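SPEAKER NOTES
Empty Frames and Soft Goods: Software for Wrist-View Manipulation
Presenter: Ketsara Prasertsri, Perception and Control Group, Pidlow Institute
Session date: 16 June 2021
Time allowed: 20 minutes, followed by questions

Slide 1. Opening

Thank the session chair, Emrys Pugh, and the organizers. State that the work was carried out with Bheki Kruger and Nest Gwilliam, and that Gwion Powell wrote most of the planning code.

The talk is about the software between the wrist camera and the gripper command. Mechanical design will not be covered. Refer hardware questions to the poster in the lobby.

Slide 2. The software stack

The system is called Pickering. It has four parts: a recorder, a perception module, a grasp planner and a low-level controller. Each runs as its own process and can be restarted without stopping the others. Messages carry the time at which the camera image was captured. An earlier version used the time of arrival, and the controller was at times acting on a pose that belonged to an older image.

Say clearly that all modules read the same log format. A recorded session can be played back through the planner at a desk, with no hardware attached. This is how the group does nearly all of its testing.

Pause here. The next slide is quiet and the audience will need a moment to look at it.

Slide 3. The table with no target
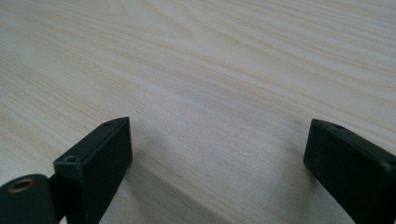 Figure 1. Wrist view with open fingers and no object on the tabletop.

The correct output of the perception module for this view is an empty list. The first detector did not return one. It had been trained only on images that contained an object, and it placed low-confidence boxes on the wood grain. The curved grain lines were the main cause, as the network had learned to treat a long soft edge as the border of a piece of cloth.

Two changes were made. First, empty views were added to the training set: 234 images, selected by Nest Gwilliam from recordings already on disk. Second, the detector was given an explicit "no target" output, so that the planner no longer has to infer absence from a low score.

Mention that the second change mattered more to the planner than to the detector. A planner that receives "no target" can hold its position. A planner that receives a weak box has to make a decision about it, and ours made poor ones.

Slide 4. Finger masks

The fingers appear in every image. They are dark, they have sharp corners, and they move when the gripper opens or closes. A fixed mask drawn by hand will cover them at one opening width only.

Pickering computes the mask from the measured width. A short calibration run steps the fingers through their travel, and the software fits an outline at each step. Between steps the outline is interpolated.

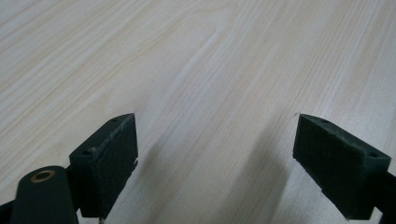 Shadows are handled separately. They fall on the table near the fingers, they shift with the room lighting, and no width reading will predict them. The group tried to extend the mask to include them and withdrew the change within a week, as it hid too much of the table in the area where the grasp takes place. The current release leaves shadows unmasked and varies their strength and direction during training.

If asked about fiducial markers on the fingers: they were considered and set aside. The calibration run does not need them.

Slide 5. Calibration checks

Keep this slide short. The recorder compares the expected finger outline with the observed one at the start of every session. If the two disagree by more than the set limit, the session is flagged and the operator is asked to repeat the calibration. Of the first 151 sessions recorded under this rule, almost 20 were flagged. Bheki Kruger reviewed each of them and found that most involved a camera mount that had shifted slightly.

The limit is stored in the session settings file. Sites may change it, but the changed value is written to the log and appears in every report made from that log.

Slide 6. Soft goods

Introduce the harder case. A rigid part has a pose, and the planner can use it directly. A piece of fabric has no single pose worth estimating. The planner must instead rank places on the fabric where a grasp is likely to be useful.

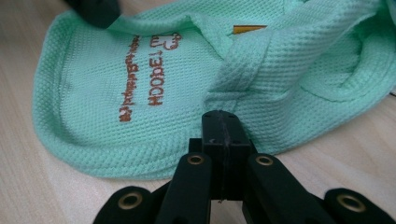

Figure 2. Wrist view of a crumpled mint-green waffle-knit item with a rolled hem, folded strap and embroidered lettering.

Three kinds of features are proposed as grasp candidates: hems, straps and raised folds. The figure contains all of them. Point to the gathered lower end of the strap, near the fingertip. The planner tends to rank narrow, gathered regions highly, and the team has spent much of the past months on the question of whether it should. A grasp on a strap may lift the item while giving little information about how the rest is folded. A grasp on a hem can be followed along the edge.

The present cost function favors hems when the task is unfolding and straps when the task is transfer. The task label is supplied by the operator. Gwion Powell is working on a version that chooses between them from the image.

Embroidery deserves a brief remark. Thread of a contrasting color produces strong edges inside a flat panel, and an edge-based hem finder will follow those edges. The hem model therefore uses local shading and texture along with color.

Slide 7. Control near contact

Close to the fabric, the wrist camera loses much of its value for depth. The controller reduces approach speed, keeps the last reliable estimate of the surface, and closes on a fixed schedule unless the width reading changes early. Tell the audience that this part is simple by design and that it is the part most likely to be replaced.

Slide 8. Tooling and release

The playback viewer, the mask calibration tool and the log checker will be released together in December. The planner will follow once the settings format has been made stable. Stistetti has agreed to host the files.

Close with the contact address on the slide and invite questions. If time is short, omit Slide 5 and go directly from finger masks to soft goods.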